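Conheci a Nayara Cordeiro numa fila de lavandaria, o que já diz bastante sobre a vida perto de uma base aérea. Ela estava com um saco de roupa maior do que ela, eu estava com moedas a menos, e quando me emprestou a que faltava percebi pelo sotaque que éramos as duas de longe. Meses depois sentei-me na cozinha dela para conversar a sério sobre o que é mudar a família inteira para junto de uma pista militar, e saí de lá com o bloco cheio e um frasco de doce na mala (obrigada, Nayara!).

O marido dela, o Gwilym Hughes, é mecânico de manutenção na base de Gorcombe. Chegaram em June, como ela ainda diz, em inglês, porque foi assim que o mês vinha escrito na guia de marcha e assim ficou lá em casa. Traziam duas crianças, um gato e a promessa de uma casa no bairro militar que só ficou pronta muito mais tarde.

"Disseram-me que a lista de espera era curta", conta ela. "Curta para quem? Ficámos 104 noites no alojamento temporário. Eu sei o número porque o meu mais velho fazia riscos num papel colado ao frigorífico, parecia um preso."

Perguntei-lhe se o alojamento era assim tão mau. Riu-se. Que não, que era limpo e quente, que o pessoal da recepção decorou logo o nome do gato. O que custava era a cozinha, ou a falta dela: um fogareiro com dois bicos e um armário. "Eu sou de panela grande. Feijão para mim não se faz em tachinho."
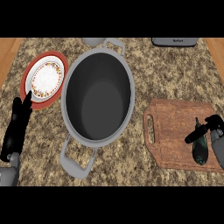
*Panela grande, bancada de granito: em casa da Nayara, o feijão pede espaço.*

Voltámos à papelada, que é o assunto em que ela se tornou especialista à força. Para entrar na base, cada adulto da família precisa de cartão próprio, e o dela demorou por causa de um apelido. No passaporte era Cordeiro, no formulário alguém tinha escrito Hughes.

"Fui três vezes ao gabinete dos passes. À terceira apanhei o Chukwuemeka Yusuf ao balcão, ele olhou para aquilo, disse 'isto é só uma linha' e corrigiu à minha frente. Uma linha! Eu já andava a dormir mal por causa daquilo."

O conselho dela para quem chega é levar a certidão de casamento original e uma cópia traduzida, mesmo que ninguém as peça, e ir de manhã cedo. E não deitar fora o cartão provisório enquanto o definitivo não abrir mesmo a cancela (ela deitou, e ficou do lado de fora com as compras do congelado).

Sobre o barulho tinha eu mais curiosidade, confesso, porque vivo a uma distância confortável da pista e mesmo assim há dias em que paro a meio de uma frase. A Nayara encolhe os ombros.

"A primeira semana é horrível. Depois o corpo aprende. O que eu não aprendi foi o silêncio, quando há folga e não levanta nada. Aí é que eu acordo."

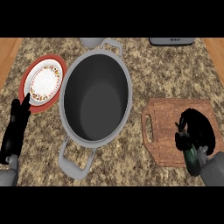

## A escola, o autocarro e as outras mulheres

As crianças foram para a escola de Brirna, a aldeia do lado de lá da vedação. Podiam ter ficado na lista da escola mais próxima, mas ela quis que tivessem amigos que não mudassem de morada de cada vez que muda uma esquadra. O autocarro é o 7 e pára à porta de armas. "Quando pára!", acrescenta logo.

Foi nessa paragem que conheceu a Nhi Nông, que tem a filha na mesma turma e está casada com o Khoa Hầu, cozinheiro da messe. Os dois abriram entretanto um pequeno restaurante na vila, o Khổng, e é lá que muitas famílias recém-chegadas acabam por jantar nas primeiras noites, ainda com as malas por abrir.

"A Nhi deu-me a lista toda numa tarde: o médico que aceita inscrições, a loja onde se compra fardamento em segunda mão, a oficina de Usbridge que não nos rouba por termos matrícula estrangeira. Tudo o que não vinha na pasta de boas-vindas."

E a pasta, serve para alguma coisa? "Serve, serve. Tem o mapa. Eu ainda o trago no carro, porque o posto médico mudou de edifício e eles riscaram o antigo à caneta."

Quis saber se ficavam. O destacamento do Gwilym acaba daqui a algum tempo e há conversa de renovação, mas ainda nada assinado. Ela levantou-se para mexer no café antes de responder.

"Se me perguntasses no alojamento, eu dizia-te que ia a pé para o aeroporto. Agora o mais novo pede para ir ver os aviões da vedação com os amigos e quer ser controlador de tráfego. Eu já pus cortinas. Quem põe cortinas quer ficar um bocadinho, não é?"

Ficámos ainda a falar de cortinas, que ela comprou compridas demais e anda a prometer encurtar desde a mudança. Ofereci a minha máquina de costura. Ficou de a ir buscar quando o Gwilym sair do turno da noite.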